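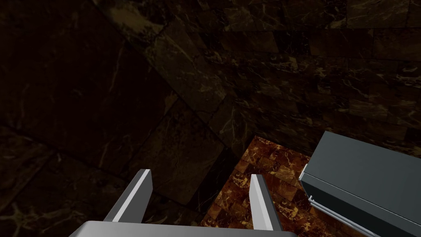
Lunch Waste in a Student Residence: Project Report

1. Background

Our group lives in the Hurnetti residence, where the first-year students share kitchens and also have a small canteen on the ground floor, called Owino. During the first semester we noticed that a lot of bread and cooked rice was thrown away after lunch. The course asked us to choose a problem close to us and to study it with simple tools, so we chose this one.

The report has two purposes. First, we wanted to know which food is wasted most. Second, we wanted to test if a small change in the serving could lower the waste. We did not study the cost of the food, although the canteen manager was interested in it.

2. Method

We weighed the waste from lunch during two periods. In the first period the canteen worked as usual. In the second period, which was in December, the rice was served with a smaller spoon and the bread was cut in half. The students could come back for more food as many times as they wanted, and a paper sign at the counter told them this.

We put separate bins for bread, for rice and pasta, for vegetables, for meat and fish, and for everything else. Bones and fruit peels were not weighed. The scale was borrowed from the Gamico laboratory and it shows steps of 2 grams. We checked it every morning with a 400 gram weight.

In total we recorded 1802 plates. A plate was counted when it was put on the return shelf, also when it was empty. The first counts were done by tapping on a phone, but this was slow at one o'clock when everybody comes together, so we changed to a paper sheet with pencil marks.

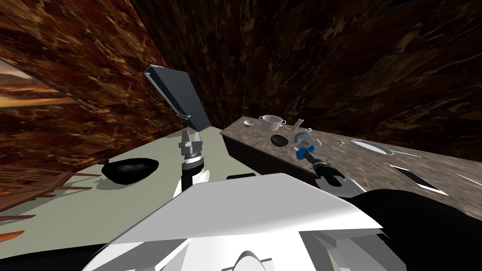 Why did we weigh the food by type and not plate by plate?

The return shelf is narrow, and weighing each plate would have made a long line behind the students. With bins by type we could do all the weighing after lunch, when the canteen was quiet. The weak point is that we cannot say if the waste comes from many students or only from a few.

3. Results

Bread was the largest group in the first period, and rice and pasta came second. In the second period both groups became smaller. The change was clearer for bread. Vegetables stayed almost the same, which we expected, as their serving was not changed. Meat and fish were a small part in both periods.

Some students told us that they did not like to stand in line again for a second half of bread. The kitchen staff said that the smaller spoon made the serving slower on pasta days. On one such day they used the old spoon, and we removed that lunch from the comparison.

4. Limits of the study

The December menu had more soup than the menu before it, and people take bread with soup. This could hide a part of the effect. Also, many students left early for the holidays, so we compared the waste per plate and did not compare the total weight. We planned to repeat the work in the Dinard building, but its canteen was closed for painting.

5. Proposal

We suggest that Owino keeps the half pieces of bread and returns to the normal spoon for pasta. The sign should be moved closer to the trays, where students can read it before they are served. If another group continues this project, we recommend a third period in spring with the same menu as the first one.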